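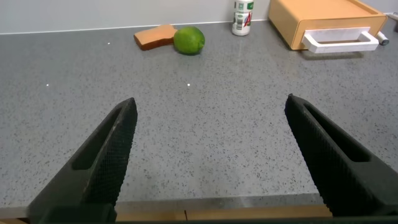

4.3 Clearing a countertop

Read this section before you run the Clear Counter task on the Erby arm for the first time. It covers setting up the task, the kinds of items it can handle, and the jobs you should still do by hand.

What to expect

Erby can pick up a single firm item from an open counter and put it in a bin or on a tray. Fruit with a firm skin, such as limes and lemons, is the easiest. Flat items are harder. A slice of toast gives the fingers very little edge to close on, and it may crumble. The arm can't wipe, scrub or sort trash from food. Plan to finish the job yourself.

Before you start

1. Move knives, glassware and spray cans out of reach of the arm.
2. Wipe up spills. Crumbs are fine.
3. Turn off any bright light directly over the counter. Glare on polished stone can hide small items from the wrist camera.
4. Set the tray within 15 inches of the item to be moved.

Running the task

5. On the Motadby panel, choose Tasks, then Clear Counter.
6. Wait for the arm to open its fingers fully and stop over the counter.
7. Tap the item on the panel screen. An outline appears around it. If the outline takes in two items that touch, press Cancel and slide them apart.
8. Press Pick. The arm moves in at low speed.
9. When the arm has let go of the item over the tray, press Next or Done.

Caution: Keep hands off the counter while the panel light is amber. Press the red stop button if anything is about to be knocked over.

Note: Allow around 4 minutes for each item. In the Grivstead kitchen trials, the arm moved 57 of 70 items on the first try. Most of the misses were bread, napkins and lids lying flat.

If the pick fails

Press Retry once. If the second try also fails, pick the item up by hand and go on to the next one. Don't raise the grip force setting for food. To move flat items often, fit the thin fingertips from the Van der Merwe accessory kit and repeat the finger check in section 3.2.

Drawers and small storage boxes are covered in section 4.4. Pulling a loop handle is a separate task and has to be taught for each drawer.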